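Notebook, Clalitz sim bench
December 30, 2022

Building's quiet, so I went back through the Korus numbers before they get copied into the January slides. I still don't buy them.

The claim is that a grasp policy trained only on rendered enamelware in Korus gets better on tipped objects when we randomize the lighting. Baseline batch was 900 episodes in May. The new batch is 592. Different sizes, different start poses, and as far as I can tell from the config, a different success check. The May check wanted the object held clear of the table for 3 seconds. The new one passes as soon as both fingers report contact and the object has moved up at all. Half the gain could be sitting in that one line.

Replayed some of the new batch from the fixed view. 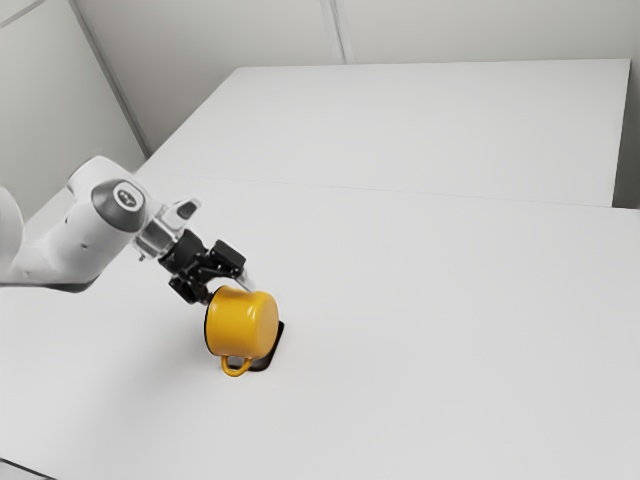

Yellow mug, fingers at the top edge, mug just over the black pad. Side view.

Stopped at that point, I couldn't tell a pick from a place, and I'm not convinced the scorer can either. It reads height at a single step. If the step falls on the way down it still logs a lift. Need to check whether the height is compared with the start pose or with the table. The comment in the code says one and the variable name says the other.

Second problem is the wrist view. The policy gets that stream and nothing else, and the lighting randomizer was only ever tuned by eye on the fixed view. I don't think anyone looked at what it does to gloss close up.
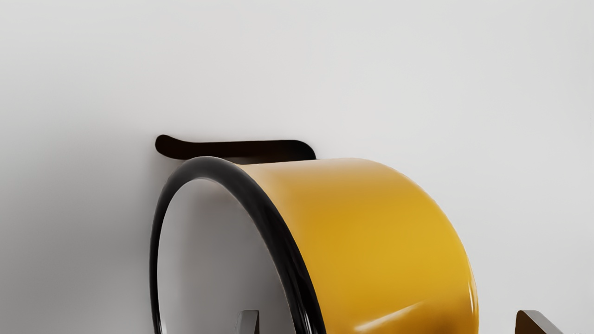
Highlights on enamel are strong and they move when the camera moves. A network could easily be keying on the bright streak and ignoring the shape, and we'd never see it in the totals because every object in the set has the same finish. The Wutarstead group gave us matte versions of the meshes and they are still sitting in the Cuautle folder, unused. Run those first. If the rate drops hard on matte, the lighting story is dead and we have a gloss detector.

Also the seeds. Up to 9 per condition according to the readme, but the results table has one row per condition and no spread. Can't find where they were averaged, or if they were.

To do, in this order:
- rescore both batches with the May check
- log height over the whole episode, drop the single step
- matte meshes, same start poses, same seeds
- spread per seed in the table

Not putting the improvement on a slide until the first one is done. Rescore is queued on the second machine, log goes in the usual place.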